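### 4.2 Do packers really put boxes before bags?

Household packing guides tend to repeat one rule: rigid items go into the container first and soft ones fill whatever space is left. The Trasteo handbook states it flatly, and Lencho's earlier survey for Maluleke treats it as settled. We doubt that the evidence is as strong as either source makes it sound. Of the 935 packing records in the Drevamholm set, only 441 note the order in which items went in at all, and the rest were coded from the finished container. A full basket says little about which item arrived first. We suspect that many coders saw a box at the bottom and wrote down the answer they expected.

Snack foods make the rule harder still to apply. A carton is rigid, a small bag is soft, and a wrapped package may be either, depending on what is under the film. Two coders working from the same handbook can sort the same item in opposite ways, and in our reading they often did. 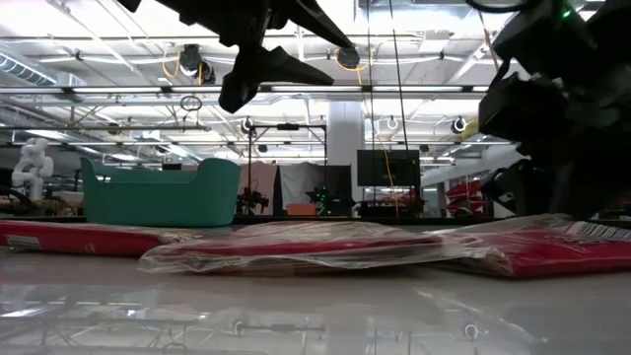 Does clear plastic wrap make a package count as soft?

It depends on what the wrap covers. We coded a package by its contents where these were known and left it uncoded where they were not.

This choice cost us cases, and Raimo Nurmi argued against it when the coding sheet was drafted in October. His view was that packers respond to how an item feels in the hand, so a crinkly surface should be enough. That may be true. We found no record in which a packer was asked, however, and we are not willing to build a category on a guess about touch.

A second problem is the container. The Tromgate trials used deep tubs with sloping sides, while the handbook assumes a square carton. In a square carton a flat box can rest against the wall and leave a usable gap beside it. In a tub or basket the same box may lean, and the space left over is an awkward wedge. If the rule holds for one shape of container, we see no reason to grant it for the other without a test. Figure 3 shows popcorn packages of more than one kind and a teal basket with a handle slot in its side. 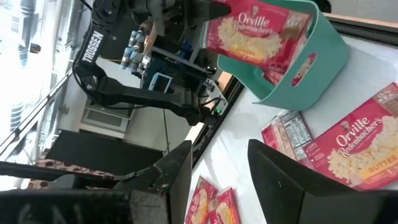
*Figure 3. Popcorn boxes and bags with a packing basket. Photo: Ayantu Lencho.*

Once the uncoded wraps were set aside, the boxes-first pattern was present but weak. It was clearest in groceries of mixed sizes and nearly vanished when everything to be packed was the same sort of product. Around 12 records accounted for most of the difference between the two, and 9 came from a single household. We would not rest advice to the public on that.

Lencho reads these results more kindly than the second author does. She notes that the pattern never reversed in any group, and takes this as a sign that something real lies under the noise. The second author's reply is that a habit can be common without being useful. None of the records says whether boxes-first packing saved room or time, and the handbook's claim of "a fuller basket every time" has no source that we could trace.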